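Okay, thread time. I've gone down a hole with gray jugs and kettles and pour-over things and I want to tell you all of it. 1/

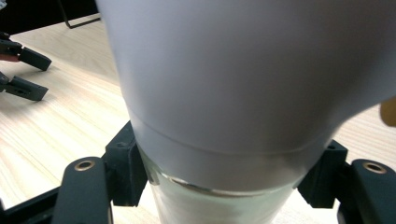
Czesław Szewczyk: does the see-through part go cloudy on yours too? Mine did after one winter and I've tried everything short of throwing it out.

Czesław, YES, and I have thoughts!! Cloudy clear parts are most of this thread, so stick around. 2/

First, the shape. I love a vessel that's very wide at the top and comes down to a small rounded end. All that smooth matte gray with one thin curved seam running across it -- I could look at that seam all day. Gray with a little lavender in it is my favorite kitchen color and I will not be talked out of it. 3/

My old one was shiny white and showed every fingerprint, every splash of coffee, every bit of flour from Sunday pancakes. Matte gray forgives so much. I wipe it when I remember, which is not often. 4/

Now the cloudiness. We have very hard water on this street. You can write your name in the bottom of our kettle. So anything clear that gets water in it goes milky in a few weeks, and for years I thought that was just age. 5/

What works for me on lime: plain white vinegar and warm water, half and half, left to sit for 30 minutes. Then a soft bottle brush, then rinse until you can't smell it. That's the whole thing! I felt silly for buying special tablets all those years. 6/

If it's still foggy after that, do it again before you give up. Mine took three rounds the first time. After the second I was ready to quit, and then the third one cleared a stripe right down the side and I yelled loud enough that the dog came in. 7/

Things I've tried that were no good: baking soda paste (fine scratches, and scratches look just like cloudiness, so now you have both), the rough side of the sponge (same), and running it through the dishwasher on hot "to loosen it up." Please don't do that last one if the part is plastic. 8/

And that's the sad bit, Czesław. If yours is plastic and it has been through the dishwasher a lot, some of the fog may be in the surface itself. Vinegar won't touch it. Run a fingernail over it -- if it feels chalky you've got lime, and lime comes off. If it feels smooth and still looks foggy, I'd make peace with it. 9/

Okay, RIMS. Wherever two parts meet there's a tiny groove, and everything in the kitchen wants to live in that groove. Brown lines, gray lines, a little bit of something from last August. I use an old toothbrush for the long stretches and a wooden toothpick for the corners. 10/

Frans Mulder taught me to wrap one layer of damp cloth around the toothpick and drag it along slowly in one direction. It picks the gunk up where I used to just push it around. I did every lid in the house that night. Every lid! 11/

Someone always asks about brands, so: I had a Drurix for years and wore it out, and my sister has a Gosling she's happy with. I don't have a strong opinion. Mostly I look at whether I can get my whole hand inside, and a wide top wins every time. 12/

Also check how the handle or spout grows out of the body. A nice long sweep is easy to wipe. A sharp little corner will hold on to coffee until you retire. 13/

Drying matters more than I ever believed. I used to rinse and put things straight back together, and of course the water sat in the seam and left its ring. Now everything goes upside down on a tea towel, apart, overnight. In the morning I put it together while the toast is in. 14/

Dirk Verbruggen is going to reply that a filter jug would save me all this. Dirk, I know. I've seen the filter jug. I like my vinegar! 15/

One more because I forgot it: don't mix vinegar with bleach, ever, even a little, even in the sink one after the other. Open a window and stick to one bottle. 16/

Henk Baert asked last time if lemon juice works the same. It does, slower, and the kitchen smells wonderful. I save the squeezed halves in the freezer and rub them straight on the spots around the tap. 17/

I'm doing the kettle tonight. If you've got a cloudy one, put the vinegar in now and tell me how many rounds it takes you. 18/18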